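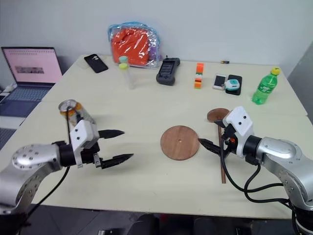 We drove out to the Filtside shared workshop in April to see the two-arm build they have been working on over the winter. It is 40 minutes from Dedholm, with parking round the back.

The arms are bolted up and wired, and each has its own gripper. Wooden kitchen things are the test pieces at the moment – a spatula and a flat round disc. The finger tips are toothed, and the members are still trying different shapes.

Cable routing is the next job. We stayed nearly 2 hours and took home a parts list. Tea is by the door, 30p a cup.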